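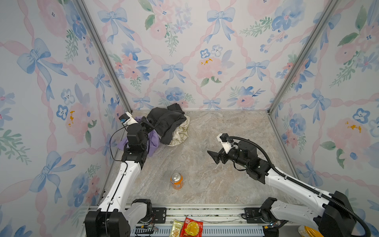

Figure 3. Watercolor-style wallpaper with blue bows, pink ribbon lattices, flowers and leafy sprigs on a pale ground, used on three walls.

4.2 Living with a pattern

We turn now from the choosing of wallpaper, which took up most of the last section, to the much longer and quieter business of living with it. Readers will remember that the study took in 60 households, 35 of them in Gristden and the rest across the river in Toltstead, and that 33 of the 60 had papered at least one room themselves or had paid someone to do it while they lived there. The others had inherited their paper from whoever came before. We had expected the two groups to talk about their walls in very different ways, and in some respects they did, but the overlap was large enough that we have chosen to discuss them side by side and to point out the differences as they come up.

The first thing to say is that people stop seeing their wallpaper, and that most of them know it. When we asked householders to describe the paper in a room they were not sitting in at the time, many began with great confidence and then slowed down. They knew the color. They generally knew whether the flowers were large or small. But when it came to the way a pattern was put together — whether a ribbon crossed over another ribbon or ran straight up the wall, for instance, or whether the sprigs all leaned the same way — they tended to laugh and ask if they could go and look. One woman in Gristden, who had slept in the same papered bedroom for most of her married life, drew us a lovely sketch of a trailing rose and then found, on going upstairs, that she had been sleeping beside peonies.

Patterns of the kind shown in Figure 3, with soft edges and several small motifs sharing a light background, were among the hardest for people to describe from memory and also among the best liked. We do not think this is a contradiction. A paper with many small parts and no hard outline gives the eye plenty of places to rest, and a person can be fond of the general feeling of a thing without ever learning its details. Several householders used the word "company" for papers like this. Stripes and large geometric shapes, by contrast, were remembered very exactly and were spoken of with more respect than affection, except by a handful of people who loved them dearly and wanted us to know it.

Bows deserve a short note of their own, as they divided our households more sharply than any other motif. To some they meant a child's room and nothing else, and a room papered in bows was one that would have to be done over once the child was old enough to complain. To others, mostly but by no means only the older householders, a bow was simply a traditional ornament, no more childish than a leaf, and quite at home in a hallway or a dining room. We found this second view more often in Toltstead, where the terraces near the old Marchuk mill were papered in ribbon designs for several generations and where people still speak of "a Marchuk wall" when they mean anything with a ribbon in it. We would not want to press the point too hard with a sample of this size, but the mill does seem to have left its mark on local taste long after it closed.

How much of a room is papered matters too, and here our households had strong opinions. Those who had done the work themselves were inclined to think that a pattern ought to go all the way around, or as nearly so as the doors and windows would allow, and that a single papered wall looked unfinished. Those who had inherited their paper were more forgiving, and several had painted over one or two walls and kept the rest. What struck us in these partly painted rooms was how carefully the surviving walls had been picked. People kept the wall they faced from the bed, or the one behind the armchair, or the one with the pencil marks where the children had been measured. Nearly everyone could tell us why a particular wall had been spared, and very few could say when the others had been painted.

Then there is the matter of the seams. We had not planned to ask about seams at all, and there was no question on them in the first version of our interview guide, dated July 15, 2019. But they came up again and again, usually while we were putting our coats on, and by October we had given in and added them. A seam that does not quite meet, it seems, is something a person goes on noticing long after the pattern itself has faded from view. Householders who could not have told us the color of a flower would take us straight to the corner where two drops were out of line, and would often add that the mistake was theirs (or, with a certain relish, their brother-in-law's). In inherited rooms the same flaws were treated as part of the house, rather like a creaking stair, and were shown to us with something close to pride.

We went back to 19 of the households for a second and longer conversation, this time in the papered room itself, and brought along the Vindard sample books so that people could compare their own walls with papers from other decades. These visits were a great pleasure, and we are grateful for the many cups of tea. They also changed our minds on one point. We had supposed that people who disliked an inherited paper put up with it for reasons of cost or effort, and some plainly did. But with the books open on their knees, several of these same people began to defend the paper they had been grumbling over a few minutes before, and to find fault with every replacement we turned to. The sample was too bright, or too new, or had the wrong sort of green in it. A dislike of long standing had become a kind of attachment, and we would suggest that surveys which only ask people whether they like their wallpaper are likely to miss it.

The next section takes up what happens when a paper finally comes down, and what people choose to keep of it.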